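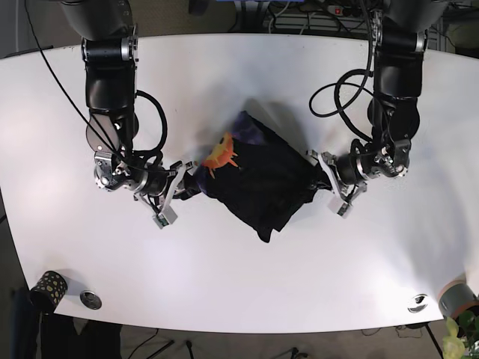 Looking after the folding table: small tips for grippers, cables and the white top

I take care of the two-arm folding cell in our workshop in Gakside. Many people have asked me to write down the small things I do, so I collect them on this page. Most need only a cloth, a hex key and some patience.

Gripper fingers

Wipe the fingers before the first shirt of the morning. Use a cotton cloth, a little damp with water, and then a dry one. Black cotton is the worst for lint, and old T-shirts with a big print leave a sticky film where the ink is thick. I tried window cleaner once and the fingers became slippery for half of a day, so now I use water only.

If one side of a shirt slides out and the other side holds, do not increase the force at once. Close the fingers on a strip of paper and pull it by hand. It should resist the same on both grippers. When the paper comes out easily from one, the finger is usually a little turned on its bracket. Switch off the power, loosen the bolts, press the fingers flat together and tighten again, a bit on each bolt in turn.

Wrist bolts

After 63 hours of folding I check the bolts at the wrists. The number is from my notebook, it was when I found the first loose one. A small line of paint marker across the bolt head and the bracket helps very much, you see in one look if something moved.

Cables

Leave a loop of slack beside the upper joints. A beginner wants to tie everything tight to the arm because it looks clean, but then the arm bends to the center of the table and the cable pulls on its plug. I move both arms slowly by hand mode to the farthest corner and look at the cable, and only after this I close the strap. Soft straps are better than plastic ties – you will open them again, believe me.

Rungnapa Thongdee, who has the same kind of cell at Nilsuwan, puts colored tape on both ends of each cable. I copied her and it saved me a long evening in July.

The tabletop

A white top is good for dark clothes and bad for white ones. For white shirts we lay a gray felt sheet, fixed with tape under the edge so that a finger cannot catch it. Clean the top with mild soap. Do not use the rough side of the sponge, it makes the surface shiny in spots.

We use this site's cookies to remember your preferences. Accept all | Settings

When the arms do not meet

If the two hands pull the shirt crooked, home both arms and measure from each fingertip to the front edge. A difference of 3 mm is fine for towels. With 5 mm, I do the calibration again, it takes about 13 minutes. Decha Yensuk taught me to let the arms move empty for a while before measuring, and my results became more steady.

Spare things I keep in the drawer: one pair of fingers, soft straps, the paint marker, hex keys, felt, and tape for the sheet.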